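Stand: Oktober 2019

# Eine Arbeitsplatte aus Holz ölen

Ich wohne seit einigen Jahren in Deutschland und habe das Ölen von meinem früheren Kollegen Edivaldo Leite gelernt. Er hat es mir auf Portugiesisch erklärt, darum bitte ich um Verständnis, wenn ein Fachwort nicht ganz richtig ist. Die Anleitung gilt für massives Holz, zum Beispiel Buche oder Eiche. Für furnierte Platten passt sie nicht, dort schleift man zu schnell durch.

## Was man braucht

- Schleifpapier in den Körnungen 120, 180 und 240
- einen Schleifklotz aus Kork
- Hartöl oder Leinölfirnis
- Baumwolltücher, die nicht fusseln
- einen flachen Pinsel für die Kanten
- ein Schraubglas mit Wasser für die benutzten Tücher

Für meine Platte von 900 mm Breite hat eine kleine Dose gereicht, und es blieb noch etwas übrig für das Schneidebrett.

## Schleifen

Man beginnt mit Körnung 120 und schleift immer in Richtung der Faser. Quer zur Faser entstehen Kratzer, die man erst nach dem Öl richtig sieht, und dann ist der Ärger groß. Bei alten Flecken nicht nur an einer Stelle drücken, sonst gibt es eine Mulde. Danach kommt 180.

Jetzt wischt man die Fläche mit einem feuchten Tuch ab und lässt sie gut trocknen. Die Fasern stellen sich auf, die Platte fühlt sich wieder rau an. Mit Körnung 240 und wenig Druck nimmt man diese Fasern weg. Den Staub sauge ich ab, zuerst von oben, dann auch aus den Fugen und an der Unterkante. 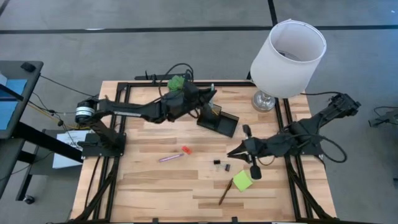 Das Öl gut umrühren, auch am Boden der Dose. Man gibt eine kleine Menge auf das Tuch und verteilt sie dünn. Nach 20 Minuten schaut man gegen das Licht: Wo die Fläche matt geworden ist, hat das Holz getrunken und bekommt noch etwas Öl. Wo sie glänzt, muss man den Überschuss abnehmen. Bleibt er stehen, wird er klebrig – das ist mir beim ersten Mal passiert, und ich musste alles neu schleifen.

Das Stirnholz nimmt viel mehr Öl auf. Dort arbeite ich mit dem Pinsel und gehe zwei- oder dreimal darüber. Die Unterseite bekommt ebenfalls Öl, damit sich die Platte nicht wölbt.

**Achtung:** Tücher mit Leinöl können sich selbst entzünden. Nicht zusammengeknüllt in den Müll werfen! Ich lege sie sofort in das Glas mit Wasser und mache den Deckel zu.

## Trocknen und zweiter Auftrag

Zwischen den Aufträgen warte ich einen ganzen Tag, bei kühlem Wetter länger. Vor dem zweiten Auftrag kann man ganz leicht mit 240 über die Fläche gehen. Danach soll die Platte 6 Tage ruhen, bevor man Wasser oder heiße Töpfe in ihre Nähe lässt.

## Pflege

Zum Reinigen genügt ein feuchtes Tuch mit wenig milder Seife. Wenn Wassertropfen nicht mehr abperlen, ist es Zeit für eine dünne neue Schicht. Meine Nachbarin Ea Bisgaard macht das jedes Jahr im November, wenn sie ohnehin die Küche ausräumt.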